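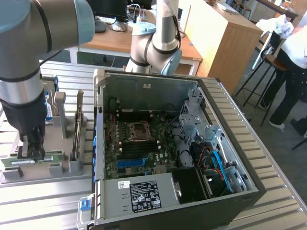 July 13, 2022
Chiamaka Akpan

Back on the Dell tower today. It's on its side on the slatted table with the panel off, which is how it's going to live for a while, so please don't anyone be helpful and put the panel back on! The panel is behind the Kerekes cabinet with a bit of cardboard over it. The screws are in the jam jar lid, and yes, I know, I said I'd stop using the jam jar lid.

Started by going over the parts holder before touching the computer. The grey plastic one is a big improvement on the baking tray we had in February, where everything slid into one corner as soon as you bumped the table. The hard drive stands upright in the back slot and doesn't lean any more. I'd shaved a whisker off one side of that slot last week and was worried I'd gone too far, but no, it's a nice easy drop. The circuit card slot is still a bit tight for my liking. You can get the card in all right, then you go to lift it out and the whole holder wants to come along for the ride. Liam thinks a little chamfer at the top would sort it. I think it's the depth. We'll try his first, as it's less filing.

The memory spot is the fiddly one. The module lies across the holder on its side, and I had the support blocks sitting too low, so your fingers ended up on the gold contacts every time. Lifted it with a scrap of the same plastic stuck underneath and now there's room to get hold of the green board by its edges. Must write the height down somewhere other than my wrist.

On to the inside of the case. General notes for whoever's on it next (probably me, having forgotten all of this):

The processor socket is empty and staying empty. Keep the metal frame down over it. I found a loose washer on the table at ten o'clock this morning and had a very unhappy minute with a torch before I was satisfied it hadn't come from anywhere near the pins. It was off the lamp.

The memory slots are stiffer than I remembered. You need to open the latch all the way, and I mean all the way, until it stops. Halfway feels open and isn't. I did the first couple of goes with the latch not quite back and was ready to blame the module, the board and Liam, in that order. Line the notch up first, get both ends resting level in the slot, then press one end and then the other. If it's sitting crooked, lift it right out and start again. Wriggling it only makes the slot grumpy and it's a pretty old slot already.

Cables! The blue SATA ones come down through the drive cage with the red, orange and black wires, and they've a mind of their own. I don't want to strap them flat, as we'll need the slack when we get to the drive. For now they're tucked over to the cage side and behaving. I opened the new bag of cable ties (100 in it, so there's no excuse for anyone using the green garden wire again) and then didn't use any of them. Typical.

There are also some thin red wires out over the motherboard. Leave those where they are, please. I traced them once, wrote it all on a sticky note, and the sticky note has gone wherever sticky notes go.

Power supply is still in. I went back and forth on whether to pull it and get the weight down, but with it in place the case sits solid and doesn't creep along the slats when you push on the memory. Took it out on the Flindier job and that case wandered all over the shop. So it stays, unplugged, obviously, and nobody needs to be anywhere near the inside of it.

Stopped for lunch around here. Liam brought the good rolls.

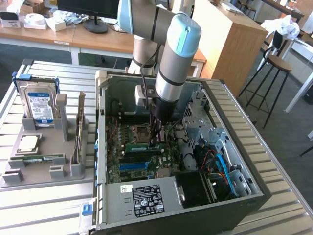
Afternoon was all memory, in and out. I wanted to know whether the slot loosens up with use or whether I was just getting better at it, and the answer is a bit of both. By the end I could tell from the feel when it was home before I'd even looked at the latches. The trick (if it is one) is to come at it from straight above. From the side you catch the slot wall and it feels seated when it's only jammed – I got fooled by that twice, and the second time I'd already ticked it off on the sheet. Tick has been un-ticked.

Total for the afternoon was 49 goes, four of them bad. All the bad ones were the same sort of bad, one end down and the other end proud. I'd be more bothered if they'd been four different problems. They're on the sheet in pencil with a little drawing next to each, and the drawings are terrible, sorry Liam.

A word on where the holder goes. I've got it to the left of the tower on the same table and I'd like to keep it there. We had it in front for a bit and my sleeve kept finding the hard drive. On the left there's a clear run across and you don't have to reach over the power supply to get to anything. I've put a strip of masking tape down along the edge of it, so if it gets knocked you can slide it back to the line. If the tape comes up, don't guess, come and ask.

Liam Mulcahy has a theory that the tower should be turned end for end, so the drive cage is on the other side and the slots are nearer the holder. He may be right. It'd mean shifting the tape and redoing the first page of the sheet, and I'd like to finish a full set this way round before we muck about with it. Told him next week. He said he's heard that before.

Also rang Trikham about replacement memory, as I don't want to wear out the only module we're really happy with. They have some second-hand ones in a box marked 953, no idea what the number means, and they'll let us have a handful to try. Need to check they're the right sort for this board before we hand over any money, which is what went wrong with the Clevance lot. Those are still in my drawer if anyone wants a very small ruler.

To do:
File the chamfer on the card slot (Liam)
Measure the raised bit under the memory spot and write it in here (me)
Better home for the panel screws
Find out what those red wires are, again
Sweep under the table, there's plastic dust everywhere and it's mine

Left the tower as it was, dust sheet over the lot, lamp off. Key's back on the hook.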